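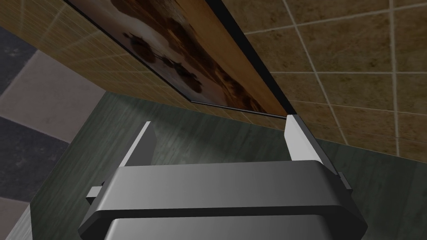 Simulation Notebook, Gripper Comparison
Entry of August 6, 2022
Entered by: Poonam Prajapati
Read by: Bronwyn Ellery, Harish Awasthi
Project: Dimano

Purpose of the session

To compare the two parallel-jaw gripper models, referred to throughout as Flunen (grey) and Cisell (black), in the rendered kitchen environment, and to decide which of them is to be carried forward to the controller trials in November. The comparison was requested by Ms Ellery following the review of the earlier entry by Mr Georgiou, in which the two models had been run in separate rooms and with different lighting. The results of that entry are not comparable and should not be quoted.

Set-up

Both grippers were mounted on the same simulated arm and driven by the same controller, Malhotra, with the joint gains unchanged. The wrist camera was attached at the same offset in each case. Mr Awasthi checked the offset against the configuration file before the first run and again after the change of gripper. The second check found the camera rolled by 2 degrees, an error inherited from the Cisell mounting file. It was corrected, and the runs already made with it were discarded and repeated.

The random seed for the session was 3,081. Anyone repeating the work should set it explicitly, as the launcher does not retain it between sessions.

Each gripper was given 31 approaches to the same round knob, starting from a fixed set of arm poses. An approach was recorded as complete when both fingers were past the front face of the knob without contact. Closing and turning were recorded separately and are not treated in this entry.

Observations: camera view

The colour of the gripper has more influence on the segmentation than had been expected. The black fingers of Cisell are separated from the grey plate and the knob without difficulty. The mask fails only where the fingers pass in front of shadow on the wood, and there the loss is confined to the outer edge of the blade.

The Flunen fingers are pale on their lit faces. Against the dark green wood the outline is very clean, and the masks from the clearance poses required no correction. Near the knob the position is reversed: grey finger, grey plate and grey cap run together, and the mask joined them in several of the recorded views. Miss Uniyal has proposed giving the Flunen fingers a different material in the renderer. I have no objection, provided that the change is noted in the model file and the original retained for comparison with the physical part.

Observations: approach to the knob

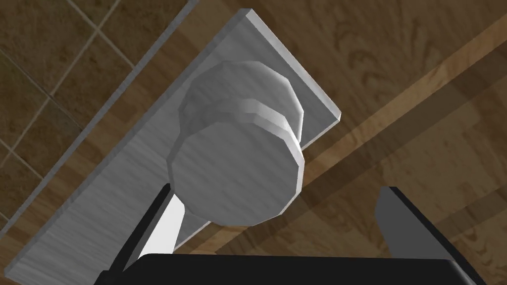 Fig. 2. Cisell, fingers open either side of the knob, before closing. Wrist camera.

The knob is a low-polygon mesh and its rim is made up of short flat segments. This is acceptable for approach work. It is less satisfactory for contact, as a finger resting on a flat behaves differently from a finger resting on the join between two flats, and the difference belongs to the mesh alone. Mr Georgiou has been asked to supply a smoother version of the rim. Until it is received, no grip force from this object is to be entered in the comparison table.

Cisell completed more approaches than Flunen. The advantage lies chiefly in the steep poses, where the bulk of the Flunen housing brings it close to the neighbouring geometry before the fingers have reached the knob. The planner then retreats and makes a second attempt from a shallower angle, which generally succeeds but was not counted as a completion under the rule given above. Mr Awasthi considers the rule too strict on this point. His view is recorded here, and the matter is left for Ms Ellery to decide.

Observations: clearance near the walls

The clearance poses were run over the green surface, with the fingers open and no object to be grasped. Their purpose is to establish how near to the tiled wall each housing may be brought before the planner refuses the motion.

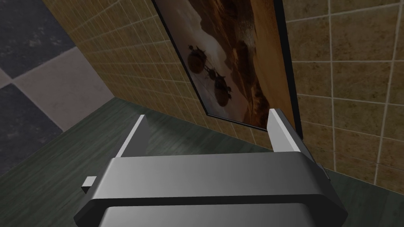 In the case of Flunen, the tab on the side of the housing must be included in the collision model. It had been left out of the simplified hull, and with the hull as supplied the planner accepted poses in which the tab would have entered the tiles. Miss Uniyal has added a small box to represent it on either side. Planning time increased slightly and remains within the limit set for the project.

A further point concerns the wall texture. The grout lines give the feature tracker a great many similar corners, and at shallow viewing angles it moved from one tile to the next without reporting a fault. The framed poster proved helpful, as its thick black edge provides a long, stable line. It would be unwise to rely upon it, the physical test room having nothing of the kind. The tracker is to be run once more with the poster removed from the environment.

Faults and interruptions

The renderer stopped once, at step 926 of a Flunen clearance run. The log shows a memory fault and nothing else of use. The run was restarted from its beginning and finished normally.

Provisional finding

Cisell is preferred for the knob task. Flunen is to be kept for the clearance work and should be tried again at the knob when the new finger material is available. Neither model should be altered in any other respect before the controller trials.

Actions

Georgiou: smoother knob mesh.
Uniyal: Flunen finger material; copy of the revised collision hull to the shared folder.
Awasthi: correct the roll in the Cisell mounting file at source.
Prajapati: repeat tracker runs without the poster.
Ellery: ruling on second attempts.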